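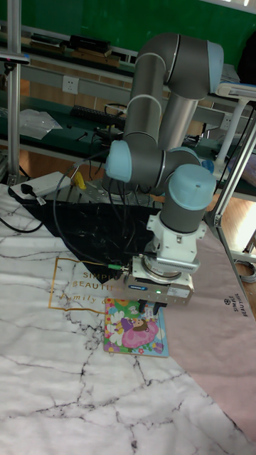 The arm over a picture book, with the gripper fingers just above the cover.

How to budget for a first robot arm

Start with the quote, then put it in a drawer. The arm is the one number everybody remembers, and it will be the easiest part of the whole purchase.

Step 1: Write down what you want picked up

Be specific. "Small items" is a wish. A thin book lying flat is a job, and a rude one for a two-finger gripper, which would much prefer a block. Send Kerner or Bitar or whoever is quoting you the actual objects. Ask for a trial before you ask for a discount.

Step 2: Price the gripper separately

Sellers like to fold it into the arm price. Unfold it. Check that the flange bracket and the cable are included. Cosudar left the bracket off our first quote, and we found out in January with the box open.

Step 3: Budget for everything around the arm

Mounting plate, aluminum posts, camera mounts, power strip, a lamp, mats, cloths. We set aside $500 for this and spent $2000. The posts did most of the damage. We also bought 33 cable clips and you may judge for yourself how many are in use.

Step 4: Measure the room

Reach on a data sheet is measured in open air. Your arm will live near a bench, a wall and a shelf full of other equipment. Tape the footprint on the floor and walk around it for a day. If you keep stepping on the tape, move it – tape is cheap.

Step 5: Keep money back for wear

Fingers get chewed up and cables get pulled. Order 2 spare sets of fingers with the arm, while shipping is already paid. Grivness charged us more to ship the second order than the parts cost.

Step 6: Add hours

Somebody has to set out the objects, put them back and fetch the ones that fall. Put that person's time in the budget as its own line. Ours went under "miscellaneous" and was the largest thing there by spring.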